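Wanted: 44 bad sleepers who don't believe in bedtime tea (believers also welcome)

Kedadex is an evening herbal drink that promises "deeper rest from the first cup." We have read the box. We have read the website, and the longer booklet that the website sends you if you give it your email address. What we haven't found in any of them is a fair test, so we are going to run one.

Cludetti is a small consumer testing group in Meredith. We buy ordinary products at full price, try them on ordinary people and print what happens. The makers of Kedadex are not paying for this study and won't see the results before you do. We wrote to ask what "deeper" meant and got back a coupon.

What you would be doing

For 38 nights you drink one cup of something an hour before bed. Some of you will get Kedadex and the rest will get a plain drink made to look and taste as close to it as we could manage. You won't know which one you have. The person handing it to you won't know either. Each morning you fill in a short diary: when you went to bed, when you think you fell asleep, how often you woke up, how you feel. It takes a few minutes.

The diary is kept in Hedo, a free phone app. We don't love it. It nags, and its sleep "score" seems to be mostly a guess, so we have turned the score off and will only be using the answers you type yourself. If you would prefer paper, ask and we'll give you paper.

You pick up all your packets at one visit. They are light but they take up more room than you'd think, so bring a bag with a flat bottom if you have one.

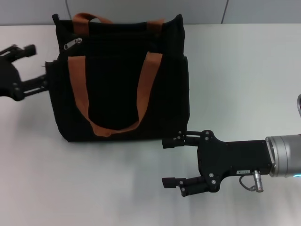
Who we are looking for

You should be an adult living in or near Meredith, and you should have had trouble falling or staying asleep on most nights for at least the past month. We need people who can keep a fairly regular bedtime. If you work rotating night shifts we can't use you this time — sorry, we know you may be the ones who need sleep most.

Please don't apply if you are pregnant or nursing, if you take prescription sleep medicine, or if you are allergic to chamomile or other plants in the daisy family. Ask your doctor first if you take any medicine every day. If you think you may have sleep apnea, go and get that looked at. A tea study is no substitute.

You don't need an opinion about herbal products. If you already have one, keep it, but don't let it fill in your diary for you. We have had people in past studies who were so sure a product was junk that they stopped using it in week two and went on sending in answers. That helps the seller as much as anyone.

What you get

We pay $400 when the study is over, by check. You get the full amount if you hand in nearly all of your diary pages, whether your sleep got better, worse or stayed the same. If you drop out early we pay for the nights you did. You also get a copy of the report, which we expect to finish in March, and a note telling you which drink you had.

We can't promise you better sleep. Anyone who can promise that for the price of a box of tea should be asked how they know.

What the first visit is like

It lasts less than an hour. We go over the consent form with you, page by page, and you may take it home before signing. Then there are six questions about your usual nights and a taste of the drink, so you can back out if you can't stand it. Masks are required, and we see one person at a time.

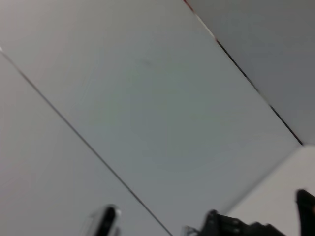 Can I still drink coffee during the study?

Keep drinking whatever you normally drink, at the times you normally drink it, and write it in the diary. We want your usual habits left alone.

What if I guess which drink I'm getting?

Write your guess on the last page of the diary. Please don't share it with anyone else in the study before then.

How to apply

Send us your name, a phone number, your usual bedtime and a sentence or two about how you sleep. Use the contact form on this site and put "tea" in the subject line. Applications close on 1 November 2020. We'll reply to everyone, including the people we turn down.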